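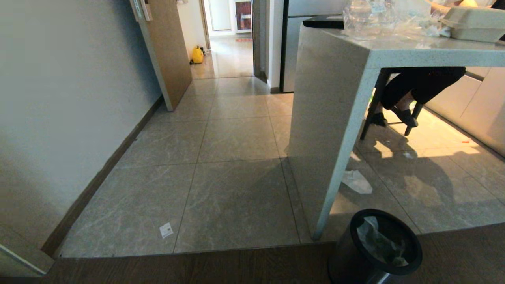

**Hollow-sounding tiles in a hallway, large format, no cracks yet — inject or lift?**

**obaidul_w**

Ground floor hallway running to a kitchen. Large square porcelain, polished, marble look, with thin dark grout. Slab on grade underneath. The previous owner had it laid and left no paperwork except an adhesive receipt from a place called Petrenko.

I tapped the whole run last weekend with a wooden dowel. Most of the tiles sound solid. Several near the transition to the wood-look floor sound hollow over part of their area, mostly at the corners. One sounds hollow across nearly its full width. No cracks, no movement under foot, no lippage I can catch with a fingernail. Grout is intact except for one hairline along the edge of the worst tile.

Questions:

1. Is a partly hollow tile a defect that needs action if nothing is moving?
2. Is injection worth doing, or does it only hide the sound?
3. If I lift, what are the odds of getting a tile up whole? I have no spares.

Obaidul Weerakoon

**kerf_and_trowel**

A hollow sound tells you there is an air gap somewhere between your dowel and the slab. It does not tell you where. The gap can be under the tile (poor coverage), under the adhesive (bond failure to the slab), or inside a leveling compound if there is one. Those three have different fixes.

Corners only usually means spot bonding, five dabs or so and missed corners. It can sit like that for decades in a hallway with foot traffic. It will not sit like that under a dropped pan or a refrigerator on a hand truck.

The full-width one with a hairline in the grout is a different matter. I would treat it as debonded until shown otherwise.

Do you know if there is a perimeter gap under the baseboard?

**Gostitz**

Agree on the diagnosis, disagree on decades. Spot-bonded porcelain at large format has no support at the corners, and the corner is where a chair leg or a heel lands. I replaced a floor like this in June. It went from three suspect tiles to eleven in under two years.

Lift the lot now while you can still match the tile.

**kerf_and_trowel**

He can't match the tile. He said no spares and no paperwork. Tearing out a floor that isn't moving because some of it sounds wrong is how a weekend turns into a kitchen remodel.

**obaidul_w**

Pulled a short length of the baseboard off to check. There is a gap to the wall, but it is packed with grout in the stretch I opened. I can get a putty knife in a few millimeters at most before it stops.
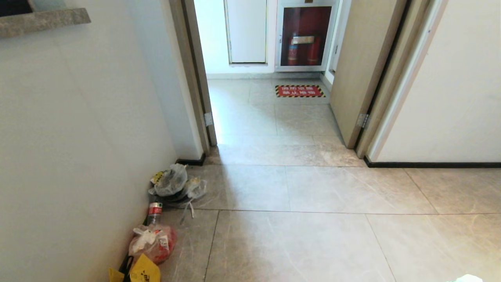

The grout in the gap is the same dark shade as the joints, so I assume it was pushed in when the floor was grouted and never raked out. I have not checked the opposite wall.

No heating in the slab. Direct sun comes in from the far end for part of the afternoon.

**mm_per_meter**

That is your most useful finding so far. A hard-filled perimeter means the field has nowhere to go when it expands. The stress is relieved at the weakest bond, and with spot bonding you have plenty of those to choose from.

Rake out the perimeter first, both long walls and both ends. Oscillating tool with a carbide blade, vacuum running. Leave the joint empty under the baseboard. At the transition, where there is no baseboard to cover it, use a flexible sealant over backer rod.

Then wait a few weeks and tap again before you decide anything. Mark the hollow areas with painter's tape and photograph them so that you have a baseline.

**Gostitz**

Clearing the perimeter does not put adhesive under a tile that has none.

**mm_per_meter**

No, and I didn't say it would. It removes the load that is making things worse. If the map is the same after a few weeks, he has a static floor with voids and he can inject. If it grows, he lifts.

**obaidul_w**

Makes sense to me. On injection — what product, and how many holes per tile? I have seen both epoxy and a thin acrylic recommended. The local shop carries something by Grulum and something by Jonix. The Jonix is thinner.

**kerf_and_trowel**

I have only used the Grulum. It is on the thick side for fine gaps and fine for anything you could slide a business card into. Follow the sheet that comes with it for working time.

General procedure, whichever you buy:

1. Drill in the grout joint, never through the face of polished porcelain. You will see the repair forever.
2. Vacuum each hole. Dust at the bottom stops the resin from spreading.
3. Inject at one hole and watch for it to show at the next.
4. Wipe any squeeze-out at once. Cured resin on a polished face means a razor blade and bad language.
5. Weight the tile flat. A bucket of water on a board is enough.
6. Stay off it until the next day at least.
7. Regrout the holes. The patch will be a slightly different shade for a while and may stay that way.

Two holes per side on the hollow corner is where I start. For the full-width tile I would not inject at all.

**Gostitz**

And this is my problem with it. Injection bonds the tile to whatever is below the gap. If what is below is a dab of adhesive that has let go of the slab, or a dusty slab, you have glued tile to dust. It sounds solid for a year.

I have lifted injected tiles. The resin came up with a skin of laitance on the back of it, clean as a label.

**kerf_and_trowel**

Sometimes. Which is why I said not to do the full-width one. Corner voids next to sound adhesive are a different case, because the rest of the tile is holding.

**slab_reader**

Has anyone asked about moisture? Slab on grade, unknown age, unknown membrane. Tape a square of clear plastic to the bare slab once you have a tile up, seal all four sides, and look at it after a day or two. It is crude, but it will catch a gross problem. If you get condensation on the underside, get a proper test before you put anything back down.

Also, dampness would change the resin choice. Read the sheet. Some will not cure against a damp surface.

**obaidul_w**

Will do. That leaves question 3. The worst tile is one row in from the transition strip and does not touch a wall. There is a wooden door that swings over the other end of the hallway. It clears the floor by enough, but I would not want the replacement to sit any higher than what is there now.

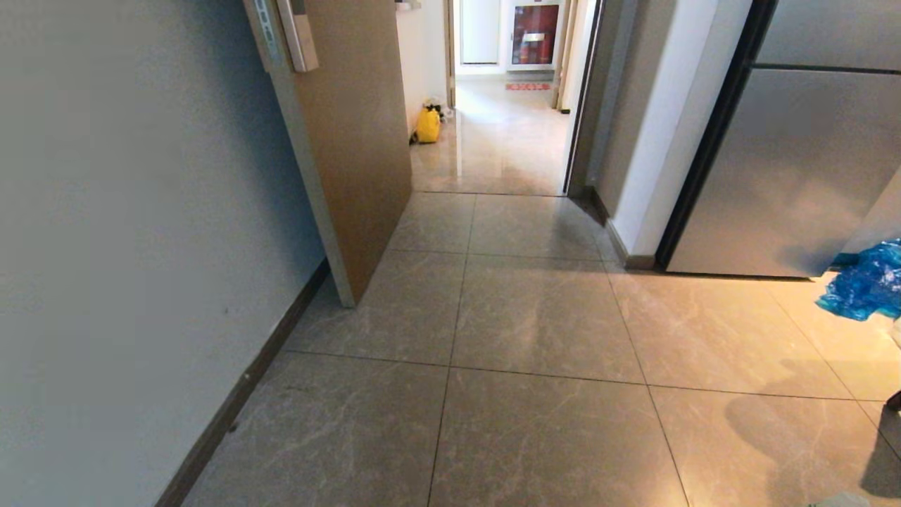 My plan is to cut all four joints, then try suction cups. If it comes up whole I reuse it. If it doesn't, I have nothing to put back and will have to find something close.

**mm_per_meter**

Given the sound you describe, your chances are decent. A tile that has truly let go will lift on cups once the joints are clear. Points to watch:

- Cut the grout to full depth. A sliver left at the bottom of one joint will snap the corner.
- Do not pry. If the cups won't shift it, it is still bonded somewhere and you should stop and think.
- Look at the back before you clean it. Adhesive on the tile with a bare slab below, and adhesive on the slab with a clean tile above, are two different failures.

For height, scrape the slab back fully and do a dry fit with the trowel you intend to use. Back-butter the tile. Set it, check with a straightedge across the neighbors in both directions, and leave the wedges in overnight.

**Gostitz**

Before you cut anything, check under any fixed cabinets or the kitchen toe kick. Installers run tile under there if they laid before the units went in. A full tile in a spot that never shows is a spare. I have found them behind a kick board more than once.

**obaidul_w**

Had not thought of that. The kick boards are clip-on, so I can look tonight.

**kerf_and_trowel**

Good call from Gostitz. I'd still do the perimeter first.

**Gostitz**

Perimeter first is fine. I just don't want him stopping there.

**obaidul_w**

Update, July 30, 2026. Tile does run under the kitchen units, one full row as far as I can see with a flashlight. At least two look reachable without moving a cabinet. They are thinly bonded at best — I can hear it from the knock.

Perimeter is raked out along one long wall. It took most of a day and two blades. The second wall is next, then the ends. I have the hollow areas taped and photographed and will tap again before I touch the full-width tile.

**slab_reader**

Post a photo of the back of it when it comes up. And do the plastic test while the hole is open.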